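Branavia Home Notes
Gallery: Soft trousers, flat fold
Posted 28th November

Elastic-waist trousers in lightweight cloth are harder to fold square than jeans or work pants. The waistband gathers, the legs drift apart and the fabric slides on any smooth surface. The notes in this gallery cover one yellow-green pair, from loose cloth to a lengthwise fold, worked on a hard bench with a green basket for the finished article. Methods follow the Brindwood folding sheet, revised in March, with our own changes where the sheet assumes cotton drill.

Working surface

A bench in the marble pattern is used for all light garments in this series. A padded ironing surface grips the underside of the cloth and holds creases in place while the top layer moves, so the two layers end up misaligned. On a hard top both layers move together. The drawback is creep: a waistband under tension will pull the upper legs towards it once released. Smooth from the waistband to the hem, never the reverse, and let go of the waistband before the final pass.

Clear the full length of the garment plus a hand's width at each end. The Brindwood sheet gives a minimum bench depth of 52 cm for children's sizes, which we find tight.

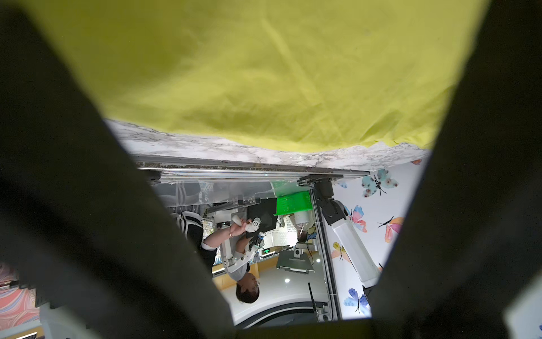 Yellow-green cloth on the marble-patterned bench, crumpled, with the green basket nearby. Soft creases of this kind are smoothed by hand before any fold is set.

Sequence for the lengthwise fold

1. Lay the trousers face up, waistband at the far side of the bench. Flatten the seat.
2. Bring one leg across onto the other, matching outer seam to outer seam. Ignore the inner seams; on gathered trousers they seldom line up.
3. Push the point of the seat seam inwards so that the long edge is straight.
4. Smooth down to the hem with the flat of the hand. Do not stretch the elastic to remove gathers. It returns to its own width and takes the cloth with it.
5. Check the hems. A difference of less than a finger's width can be left.

Pockets should be turned flat at step 1. A bunched pocket bag shows as a ridge through thin fabric and carries through every later fold.
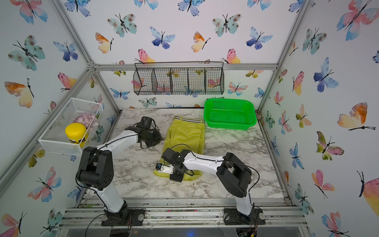
Trousers folded lengthwise, striped black-and-white waistband to the back, hem curling slightly at the front. Empty green basket at the back right corner.

Hem curl

Curl at the hem is common in light cloth and is not corrected by pressing down harder. Turn the hem under by 20 mm when making the next fold and the weight of the upper section will hold it. Steaming is an alternative for woven cloth; check the care label first.

From the lengthwise fold, halve the trousers hem to waistband, then halve again. The packet should be near 22 cm on its long side in a medium adult size. Place it in the basket with the folded edge up, so that it can be lifted out without disturbing its neighbours.

Basket

Perforated plastic with a solid rim is preferred to wire for light fabrics, as cut wire ends snag. Rinse out lint from the slots with warm water and dry fully before use.

Related galleries: Mulcahy linen shelf, before and after; Cavcombe laundry, sorting by colour and weight.
Gallery no. 386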